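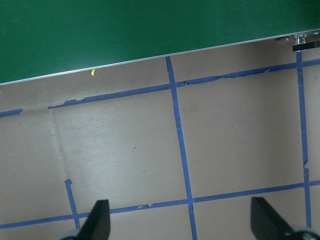 Manberg verspricht das papierlose Parkhaus, die Anwohner rechnen nach

Manberg. Vom kommenden Quartal an soll im Parkhaus am Alten Markt kein Papierticket mehr gezogen werden. Die Stadt lässt Kennzeichen erfassen, bezahlt wird per App oder an einem der 2 verbliebenen Automaten. So steht es in der Vorlage, die der Verkehrsausschuss im Januar ohne lange Aussprache durchgewunken hat. Von »spürbarer Entlastung für die Innenstadt« ist darin die Rede. Worin die Entlastung bestehen soll, steht dort nicht.

Den Zuschlag erhielt die Firma Fimbridge, die bereits das Parkhaus im benachbarten Prindham betreibt. Dort läuft das System seit dem vergangenen Sommer, und die Erfahrungen fallen, vorsichtig gesagt, gemischt aus. Nach Angaben der dortigen Verwaltung gingen bis Jahresende 3757 Widersprüche gegen Zahlungsaufforderungen ein. Fimbridge nennt das »Anlaufschwierigkeiten«. Wie viele der Widersprüche berechtigt waren, will das Unternehmen mit Verweis auf laufende Verfahren nicht mitteilen. 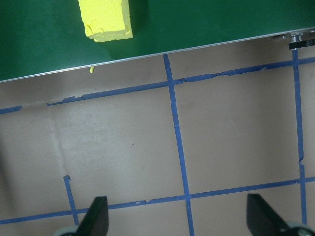
Von Tegwen Watkins, Lokalredaktion

In Manberg gibt man sich trotzdem zuversichtlich. »Wir haben aus Prindham gelernt«, sagt Projektleiter Gayan Kodikara. Auf Nachfrage, was genau, verweist er auf eine verbesserte Beschilderung und eine längere Karenzzeit bei der Ausfahrt. Das klingt vernünftig. In der Vorlage findet sich zur Karenzzeit allerdings nur der Satz, sie werde »bedarfsgerecht festgelegt« — von wem und nach welchem Bedarf, bleibt offen.

Muthoni Athumani betreibt eine Änderungsschneiderei gegenüber der Einfahrt und hat Unterschriften gegen die Umstellung gesammelt. Ihr geht es vor allem um ältere Kundinnen, die kein Smartphone besitzen. »Die kommen für eine Hose, die gekürzt werden soll, und stehen dann mit ihrem Kleingeld da«, sagt sie. Die Automaten nehmen nach jetzigem Stand nur Karten. Eine Ausnahme sei »in Prüfung«, heißt es aus dem Rathaus, und zwar seit dem Herbst.
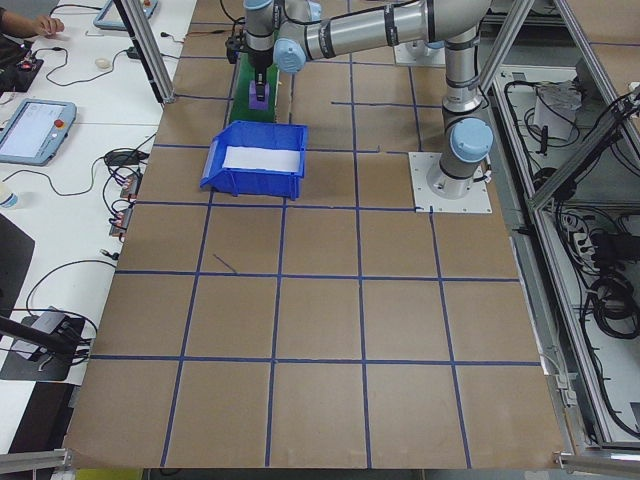

Strittig ist außerdem die neue Einteilung der Stellplätze. Auf dem oberen Deck sollen 32 Plätze schmaler werden, damit am Rand eine Ladezone Platz findet. Auf dem Plan sieht das sauber aus. Ein Raster aus dunkelblauem Klebeband auf brauner Pappe sieht auch sauber aus, bis auf das kurze Stück, das schief dazwischenliegt, und auf Pappe muss eben niemand eine Autotür öffnen. Wer einen Kindersitz vom Rücksitz heben will, braucht Platz neben dem Wagen. Eine Probemarkierung vor Ort lehnt die Verwaltung ab, sie sei »nicht zielführend«.

Bleibt das Geld. Die Tarife sollen laut Stadt »vorerst« unverändert bleiben, ein Wort, das in Manberg schon bei den Friedhofsgebühren zu hören war. Anwalt Selvaraj Chowdhury, der mehrere Betroffene aus Prindham vertritt, rät dazu, Zahlungsbelege aufzuheben und bei einer Forderung zunächst den Nachweis der Ein- und Ausfahrtszeit zu verlangen. Fimbridge ließ eine Anfrage unserer Redaktion zu den Vertragsstrafen bis Redaktionsschluss unbeantwortet.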